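Preparing Fabric Items for Flat Storage

Salinas Household Textiles Program
Guide maintained by Viorica Stanciu
Last reviewed: 2024-02-23

Purpose

This guide explains how to fold, band and label small fabric items such as napkins, scarves, table runners and lining remnants before they are placed in flat storage. It applies to all items handled at the Salinas workroom and may be used at home without change. Items with beads, metal thread or glued trim are covered in a separate guide.

What you will need

A clean, hard work surface larger than the item when fully opened
A tape dispenser with a full or nearly full roll
Strips of plain paper, 11 inches long
Paper labels and a soft pencil
A storage box with a lid (the workroom uses the Daltberg shallow box)

Before you begin

Wash and dry your hands. Remove rings, bracelets and watches. Wipe the work surface and let it dry completely. Remove any old tape from the surface, as leftover adhesive may transfer to the fabric.

Check that the item is clean and fully dry. Damp fabric must be returned to the drying rack and may not be boxed the same day.

Folding the item

1. Lay the item face down on the work surface and smooth it from the center outward with the flat of the hand. Do not pull at the corners.

2. Bring one long side to the other. Align the hems first, then the corners. If the hems are uneven, follow the straighter one.

3. Fold in half again along the length. Slippery fabrics, including satin and most linings, tend to shift at this stage. Keep one hand on the fold while the other hand moves the loose edge.

4. Fold the ends in until the item is no longer than 14 inches, the inside length of the box. Leave the folds soft. Pressing them with a ruler or an iron will set a crease that is difficult to remove.

5. Inspect the short ends. An end that has crumpled should be opened by one fold and laid again.

Banding and labeling

Wrap one paper strip around the middle of the folded item, with the ends of the strip overlapping on top. The strip should slide freely. Place the dispenser beside the fabric, within easy reach, and hold it steady while drawing the tape. Cut a short piece and close the strip, paper to paper. Tape must never touch the fabric.

Write the item number on the label in pencil before attaching it to the strip. Numbers are issued from the register kept by Lautaro Garrido; the most recent entry at the time of review was 3,214. Do not reuse a number from a discarded item.

Boxing

Place heavier items at the bottom. Leave enough room for the lid to close without pressure. Boxes should be opened and the contents refolded along different lines every June.

Questions about this guide may be directed to Nélida Rivadeneira at the Salinas workroom.
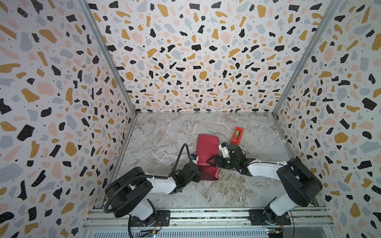 Folded dark red fabric and tape dispenser on the work surface.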